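Home > Tips > Kitchen > Method notes

Clearing and filling a cutlery caddy with hand-held grippers

By Caradog Watkins
March 12, 2021

The Vevgate kitchen trials record how people put away small, awkward items, so that a robot arm can later be trained on the same movements. Operators work with a gripper in each hand, and the fingers carry the cameras' view close to the task. The notes below concern chopsticks, spoons and the caddy they live in.

Set the caddy well back on the table and leave clear cloth between it and the operator. Keep the drip tray under it. A patterned cloth is acceptable; large printed shapes help when matching one recording to another.

Grip a chopstick across its width, with the ridged pads square to it. Held near one end, it swings as the hand turns. Held near the middle, it needs more height to clear the rim — allow for this before moving over the caddy.

Open the fingers fully between items. Half-open starts were the main source of poor recordings in the Jilau set, where 1,975 attempts were kept after checking.

Utensil holder on the starred cloth, with chopsticks out on the table in the second view:
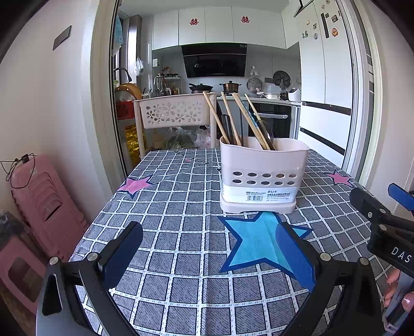
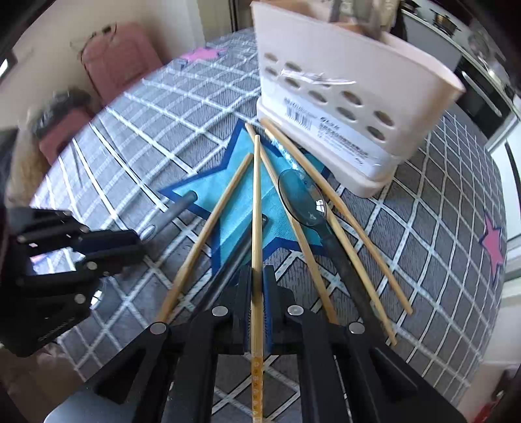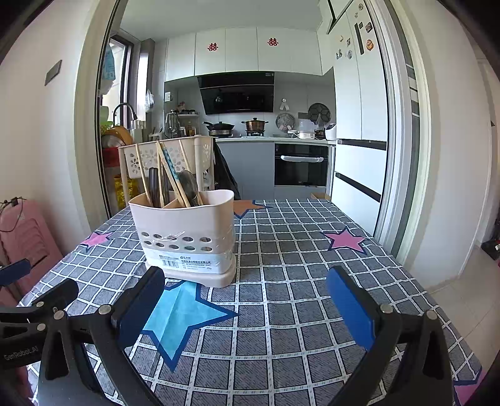
Leung wrote in after the draft went round to say that spoons should be scored apart from chopsticks, as a spoon can turn in the grip after a sound pick-up and a single pass mark hides this. The Trotitz group had been merging the two.

We have taken up the point. Each item type now has 2 scores, one for the pick-up and one for the release into the caddy. Under the old marking the two types looked equally hard. Marked apart, spoons lost around 20 per cent more attempts at release, with little between them at pick-up.

For release, bring the lower end inside the rim first, tilt the item upright, then open the fingers slowly. Do not drop from above. If an item leans on its neighbours, leave it — correcting it adds a second movement to the recording and the file then has to be split by hand.

Wipe the pads at the end of each session and check the pivot screws before the next.

Filed under: cutlery, storage, gripping, test methods
Contact the editor | Back to top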